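### 3.2 Coding of kinship statements

The corpus holds 3,778 death notices printed in the weekly papers of Birar and Goh. Each notice was split into four fields: opening statement, life history, list of relatives, and service details. Notices with no list of relatives were kept in the corpus but left out of the kinship counts. A relative was coded once per notice, even when named in both the life history and the list.
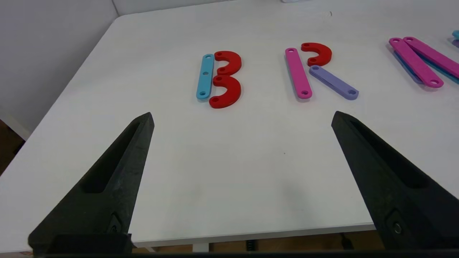 Spouses of children were harder to place. Many notices give them in parentheses after the child's name, and others join the two names with "and." Both forms were coded as in-law, following the rule set out by Rey for the Skorkley pilot. Former spouses were coded only when the notice used a kinship word for them – "former husband," "mother of his children" – and were otherwise marked as unclassified.

Two readers, Spyros Živković and Thibault Rey, coded the notices separately in Seleo, a plain tagging tool that stores one record per named person. They met after every 40 notices during the training stage and did not confer after that. Disagreements in the main stage were settled by a second reading of the printed page.

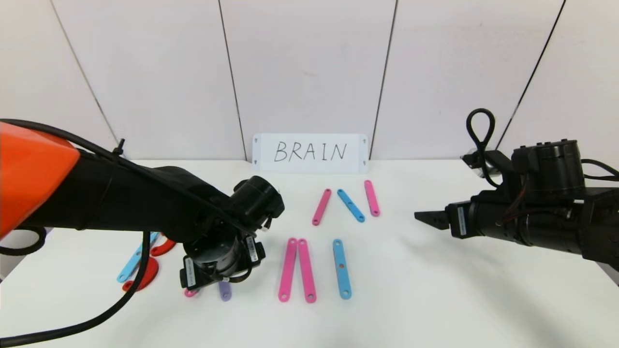
Why were relatives who died earlier counted apart from survivors? The two groups are introduced by different set phrases and follow different ordering habits, so a single count would hide the shift in who is named first.

Order of mention was recorded as a rank within each group. Where a notice named a group without individual names ("several nieces and nephews"), the group took one rank and no head count was entered. Pets were given their own code and do not affect the ranks of human relatives.
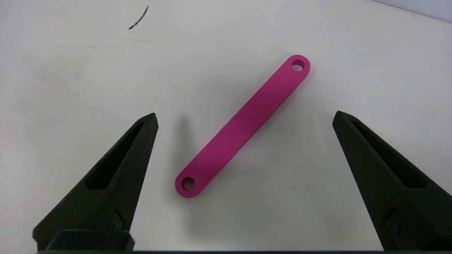
Misspelled set phrases, such as "proceeded in death," were kept as printed and linked to the standard form by a second tag. The rank analysis in Section 4 uses the standard form. A further 59 notices were dropped from that analysis for damage to the printed list, and 12 more for repeating a notice from the prior week with no change in wording.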